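# Ajustar el cierre de una mano con guante a partir de la cámara de muñeca

7 de marzo de 2020

Esta guía explica cómo configuramos en Drover el cierre de la mano cuando los dedos van cubiertos de tela negra. Se supone que el brazo ya se mueve, que la cámara de muñeca publica imágenes y que la calibración mano-cámara está hecha. Si falta lo último, conviene hacerlo antes; los umbrales de más abajo no sirven con una calibración vieja.

## 1. Generar la máscara de la mano

La mano ocupa buena parte de la imagen y el detector de objetos tiende a tomarla como obstáculo. Drover trae una máscara fija, pero está pensada para pinzas de dos dedos. Para una mano completa hay que grabar una propia:

1. Poner el brazo en la postura de reposo, con luz normal de trabajo.
2. Lanzar `drover mask record --poses 40`. La mano recorre 40 posturas, de abierta a cerrada.
3. Revisar las máscaras en el visor y borrar las que tengan huecos.
4. Guardar con `drover mask save guante_negro`.

El negro mate casi no tiene textura, así que el segmentador se apoya en el contorno. La pelusa de la tela ensucia el borde; con `dilate: 4` suele bastar. El pulgar queda muy cerca del objetivo y sale desenfocado, por lo que le damos un margen aparte en `thumb_dilate`. 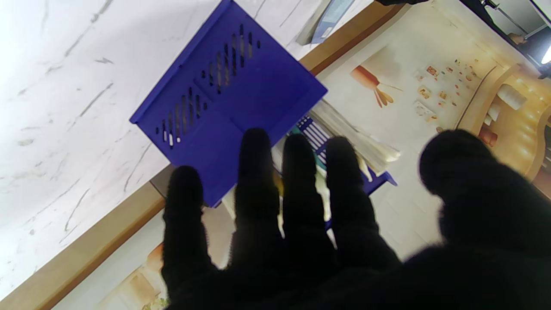

Los huecos entre los dedos no se enmascaran. Por ahí se ven trozos de color que el planificador puede usar como objeto parcial, y taparlos deja al seguimiento sin datos justo en la aproximación. En la configuración es `fill_gaps: false`.

## 2. Corregir la orientación

La muñeca gira mucho durante la aproximación y la imagen llega inclinada. El detector de Wasilewska se entrenó con vistas casi horizontales y pierde cestas y cajas cuando aparecen en diagonal. Hay dos opciones:

- Rotar la imagen antes de la detección con el ángulo de la muñeca (`derotate: wrist`). Es lo que usamos.
- Bajar el umbral de confianza. Funciona peor: los carteles con dibujos o fotos de comida empiezan a dar detecciones falsas.

Si hay un cartel impreso detrás de la mesa, además de rotar hay que recortar por profundidad. Todo lo que quede más allá del plano de trabajo se descarta con `max_depth`, en milímetros. Nosotros lo dejamos en 2000 al explorar y lo bajamos cuando el brazo ya está sobre la encimera. Las superficies blancas con vetas dan otro problema: las vetas se detectan como aristas. Se arregla subiendo `edge_min_length` a 100 píxeles.

## 3. Configurar el cierre

El controlador de cierre se llama Ena y trabaja en tres fases: aproximar, tocar y apretar. El archivo mínimo es este:

```yaml
ena:
 approach_speed: slow
 contact_source: current
 settle_ms: 100
 squeeze: soft
 finger_order: [index, middle, ring, little, thumb]
```

`contact_source: current` detecta el contacto por la corriente del motor. Con el guante puesto, la tela roza y la corriente sube un poco antes de tocar nada. Hay que repetir `ena zero` cada vez que se cambie el guante – también si es del mismo modelo.

Para objetos largos y rectos, como una varilla, el orden de los dedos importa. Si el pulgar cierra primero, la pieza gira sobre su eje y acaba cruzada. Es mejor apoyar antes los dedos de un lado y dejar que el otro cierre por encima.
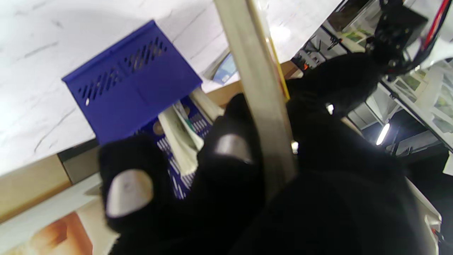

Con la pieza agarrada, el seguidor tiene que estimar su eje con los tramos que quedan a la vista. Una franja de color a lo largo del borde ayuda bastante; se declara en `axis_hint: stripe`. Sin franja, se usa `axis_hint: edges` y se acepta algo más de oscilación.

## 4. Comprobar y guardar

Antes de dar por buena una configuración, repasar esto:

- El visor no marca ningún dedo como objeto en toda la secuencia.
- El eje estimado no salta al girar la muñeca.
- Los fluorescentes no aparecen como detecciones. Si aparecen, fijar la exposición a mano.
- El registro de Ena muestra las tres fases, en orden y una sola vez.

Después, `drover profile export cindmont_guante` crea el perfil. En Cindmont los guardamos junto a la máscara y a la versión del detector, en la misma carpeta. Un perfil exportado sin su máscara carga sin avisar y usa la de dos dedos.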